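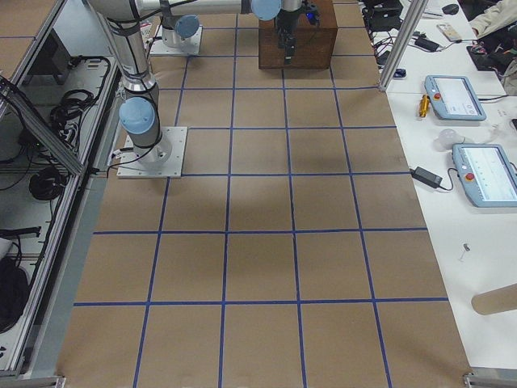 The ferry subsidy had not been withdrawn, the voice on the radio said, and anyone in Broltska who had heard otherwise had heard wrong. The money was in place. It was being reconciled.

I wrote down "reconciled" and the time, 7:40 a.m. My job in the district information office was to keep the log of public statements. Each statement got a line with the time, the outlet, the exact wording and the file it rested on. If there was no file, the last column stayed blank until one turned up or the statement was superseded.

The file on the ferry subsidy was in the second cabinet. It held the award letter, the route schedule and the transfer form. The award was 169 thousand a year, paid in 4 installments, to keep the Cruzado running between Broltska and the Gralow side through the winter. The transfer form had been stamped at the top and left unsigned at the bottom. I photocopied both pages and put them behind the log.

By nine the telephone had started. The callers were mostly passengers, and they asked whether the boat would go on Sunday. I read them the statement. One of them asked me to read it again more slowly, so I did, and she said thank you and that it didn't say anything about a boat.

She was correct. I noted the call.

At ten the office sent down a draft of questions and answers for the newspapers. I was to check it against the file and return it by noon. The first page dealt with the history of the route and needed two small corrections to the dates. The second page was the one that mattered.
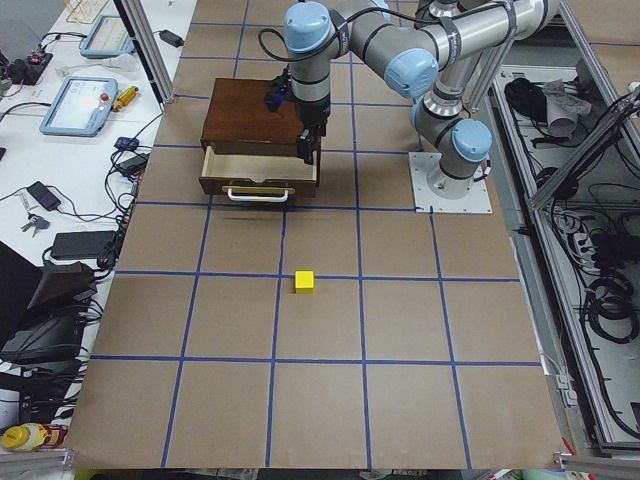

Where is the subsidy being held? The full amount is held in the transport reserve at Gralow and will be released on the usual schedule.

I called the reserve desk at Gralow. The clerk there put the phone down on something hard and was gone for several minutes. When he came back he gave me a balance of 500. I asked if that was in thousands. He said it was in the currency, and that the rest had gone to Trurnisau in November under a temporary reallocation, for the bridge inspection. He had the reallocation number and read it to me twice.

I asked if there was a date for its return. He said the form had a box for that and the box had a line through it.

The correct procedure for a discrepancy was a gray slip. You entered the statement, the source that conflicted with it, and a proposed wording. I proposed: "The subsidy has been temporarily reallocated. The office is working to restore it." I clipped the slip to the draft and carried it upstairs myself, as the messenger had gone to lunch early.

The draft came back at 11:50 without the slip. The answer on the second page had been changed. "Held in" was now "administered through." The word "full" was gone. Someone had added a sentence saying that false reports caused needless worry to older residents, and that the public should rely on official sources.
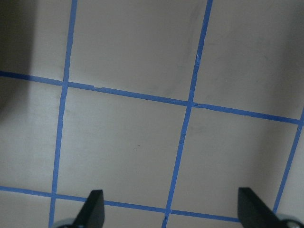
I compared the two versions line by line. Strictly read, the new one contained no error. The subsidy was administered through Gralow. The usual schedule was still the usual schedule. I initialed the page in the lower right corner, where there was a space for it, and sent it to the newspapers at 12:05 with a note apologizing for the delay.

Then I made the entry in the log. Time, outlet, wording. In the last column I wrote the reallocation number.

I had not done that before with a number from outside the cabinet. The instructions said the last column was for the file on which the statement rested, and I considered for a while whether this one rested on it. The log was a public record – anyone could ask for it at the front counter between two and four, though in my time the only request had come from a student who wanted to know what a log was.

The afternoon edition from Broltska carried the statement on page three, complete, under a picture of the landing taken in summer. Below it was a notice from the ferry company. The Cruzado would make the Sunday crossing if 200 tickets were sold in advance. Refunds would be given at the kiosk.

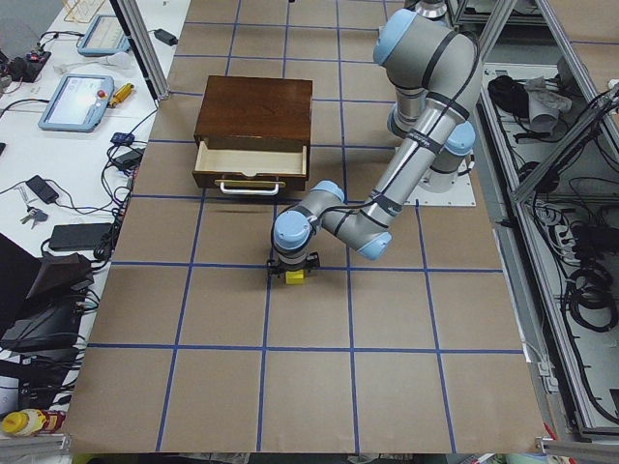 I cut both items out and pasted them on the same sheet. The instructions allowed related items to share a sheet if the edges did not overlap.

At five past three the bell at the front counter rang. It was a woman in a wet raincoat, and I knew the voice from the morning. She asked if this was where the statements were kept. I said it was. She asked if she could see today's, and how it worked, and what the different columns meant.

I turned the book around so that it faced her, and began with the time.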